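3.2 Sorting of household plastics before collection

The second part of the study dealt with how residents of Dimbridge prepared plastic packaging before placing it in the kerbside box. Earlier work in the town had looked only at the weight of material collected. Weight alone says little about quality, as a box may be heavy with items that the sorting plant later rejects. We therefore examined the contents of boxes from 144 households in November, using the item categories set out in Section 2.4.

Households were drawn from two districts, Kamer and Sirnar, which share a collection contractor but differ in housing type. Kamer consists mostly of terraced houses with a small yard, whereas most homes in Sirnar are flats with shared bin stores. Residents had agreed in advance to have one box inspected but were not told in which week this would happen. Boxes were emptied on to a sheet, and each item was placed in one of four groups: clean and empty; empty with residue; part-filled; and not accepted by the scheme. Items made of more than one material were recorded a second time under a separate heading.

Residue was more common than expected. Food trays and yoghurt pots made up most of the second group, and many still had the film lid attached along one side. Drinks bottles were generally clean. The two districts differed little in this respect, although boxes from Sirnar held more items that the scheme does not accept, chiefly carrier bags and black trays. The printed guide issued to flats was an older version which did not mention black trays at all, and this may explain part of the difference.

Part-filled containers form the smallest group but cause the most trouble at the plant. Liquid adds weight, wets the paper stream where the two are mixed, and can carry a bottle past the air jets that would otherwise lift it from the belt. A related problem arises when small scraps are pushed inside a larger container. Some residents described this as a tidy way to keep loose pieces together, and a leaflet once handed out in Kamer had in fact suggested it – a point raised by several respondents when they were asked about the practice. The optical sorter reads the outer wall only, so the contents follow the bottle whatever they are made of. Figure 4 shows a container with mixed contents.

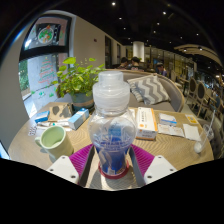

Figure 4. Clear plastic bottle with a wide translucent cap, holding thin strips and pieces of clear plastic; the lower half has deep blue contents.

For containers of this type we followed the rule proposed by Antwi, under which the outer container and its contents are recorded as one rejected item. An alternative would be to open each container and record the parts separately. This gives a fuller account of the material present but overstates what the plant can recover, and it was not adopted. The choice has no effect on the residue results given above.

Caps were treated as part of the bottle when screwed on and as separate items when loose. Loose caps narrower than 40 mm fall through the first screen at the plant and were placed in the fourth group. The limits of this approach, in particular the use of a single inspection per household, are taken up in Section 5.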